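FOR IMMEDIATE RELEASE
2021-09-09

Komilton Library to Open Evening Reading Rooms in December, Sign-Up Starts Now

KOMILTON - The Komilton Public Library will open its Palumbo Street building four evenings a week starting in December, with quiet reading, homework help and a late pickup window for holds. Free to anyone with a library card. Cards are also free.

The change follows a spring survey that drew 461 responses. Longer hours came out on top by a wide margin. Parking was second, and yes, we heard you on parking. More on that below.
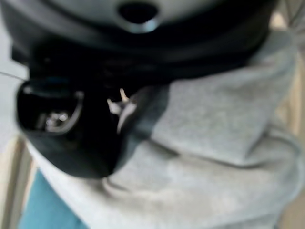 PROGRAM NEWS

Evening hours will run 5:30 to 9:00 p.m. The building currently closes at 5:00. Morning hours stay as they are, no cuts to story time, no cuts to the tax form table in the spring.

What's included:

Quiet reading on the second floor. No phone calls, no group work.
Homework help for grades 4 through 10, first floor, until 8:00 p.m.
Holds pickup at the side desk until closing.
Adult reading circles, one per month to start, more if they fill up.

The children's room closes at 7:00 p.m. on evening days. Kids under 10 need an adult with them after that, same rule as now.

Funding comes from a one-year grant from the Rasov Fund, plus money already set aside in the library's operating budget. The grant covers staff hours and 3,000 new and replacement books, most of them large print, graphic novels and Spanish-language titles. Those three shelves have the longest wait lists in the building. First boxes are due in before the evening hours start and will go out as they are catalogued, so check the new shelf often.

"People told us they get off work and we're already dark," the library said in a statement. "That was in the survey comments over and over. We want the lights on when folks can get here."

Seating is the other half of it. The second floor now has 135 seats, nearly all of them hard chairs at tables. Survey comments on the chairs were not kind. The library is taking suggestions on soft seating thru the front desk and has asked local furniture dealers for prices, including Gundoreck Interiors on the east side. No order has been placed. Fabric has to be cleanable and the pieces have to fit the freight elevator, which rules out more than you would think.

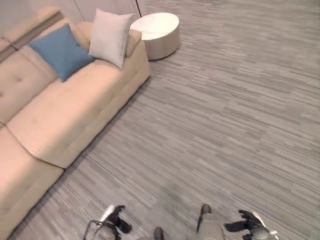 Beige sectional sofa with throw pillows.

On parking. The Palumbo Street lot holds 193 cars and is shared with the town offices. After 5:00 p.m. the permit spaces open to everyone, so evening visitors should have a much easier time than daytime ones. The bike rack moves to the front entrance, under the overhang. Overnight parking is still not allowed and cars will be be towed.

The number 6 bus stops across the street until 9:20 p.m. The library has asked for one later run on evening days, no answer yet.

Reading circle sign-up is open now at the front desk or by phone. Each circle is capped at 14 people. First book is picked by the group at the opening meeting, and copies will be held for members at the side desk. Large print and audio on request, please ask early, these take a while to come in from other branches. 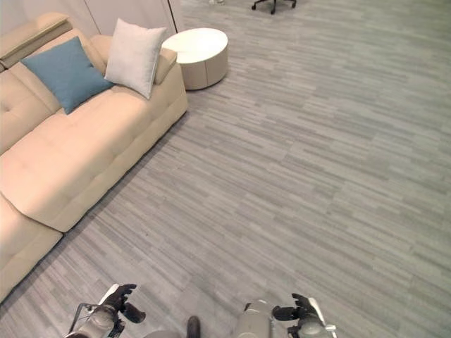

Homework helpers are also needed. Two hours a week, one semester minimum, background check required and paid for by the library. Math and science especially. High school juniors and seniors may apply and can use the hours toward their service requirement, bring the form from school.

The evening schedule will be reviewed at the end of the grant year. Door counts and card sign-ups will be posted monthly on the library website.

Media contact:
Komilton Public Library, Information Desk
Palumbo Street, Komilton

###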